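In Defense of the Bag Full of Bags
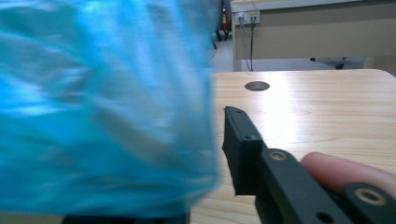 Something blue and crinkly at the table, a plastic bag by the look of it.

My sister-in-law visited in February and opened the cabinet under my sink to look for dish soap. What she got was an avalanche. Grocery bags, bread bags, the thin produce kind that never want to open at the store, and one enormous blue one from Zendum that once held a comforter. She stood there up to her ankles in the stuff and said, very kindly, "You know you can let these go."

I do know that. I also know I'm not going to, and I'd like to make the case for people like me, because we've been getting a bad rap from the tidy crowd for years now.

Let's start with the obvious part. The bag is already in your house! You didn't shop for it, you didn't pick the color, it came home with the potatoes. Throwing it out after a single ride from the store has always struck me as a little rude. Mine go on to line the bathroom trash, wrap muddy shoes, keep a leaky shampoo bottle away from my one good sweater, and carry leftovers home with whoever stayed late enough to help with the dishes. (If you've ever gotten my lentil soup in a double-knotted Jenora bag, you're welcome, and I don't need the bag back. I do need the container back.)

Now the counterargument, and I'll be fair to it. When we moved from the apartment in Macedo to this place, I had to empty that cabinet for real, and I had 3080 square inches of kitchen floor, if that, to do it on. It took a whole evening. There were bags in there from stores that had closed. There was a bag holding one twist tie. So yes, at some point you have a collection and the collection has you, and I'd crossed that line a good while back without noticing.

What I did then is what I still do. I sit down at the table with the whole pile and fold. Flatten the bag, push the air out toward the handles, fold it long ways until it's a strip, then go up in triangles from the bottom like a paper football and tuck in the end. The slippery ones fight you. The big blue kind is the worst, all puff and static, and it'll spring open again the second you reach for your coffee. I've more or less accepted that those get rolled and stuffed in a jar - looks terrible, works fine.

I keep 16 folded ones in a shoebox and when the box is full, it's full. Anything past that goes to the bin outside the Skenditz market, where they take soft plastic as long as it's clean. My sister-in-law thinks 16 is still a crazy number. She also called me from her car last summer to ask if I had something she could put a wet swimsuit in, so I'm not sure she's the authority here.

I get that canvas totes are nicer, and I own six of them. They're in the trunk, where they've been since I bought them, and I walk past them into the store every single time. I'm working on it. Meanwhile the bags keep coming home, and I'd rather fold them at my table with the radio on than feel bad about them.

The comforter bag is still under the sink, by the way. It has four other bags in it.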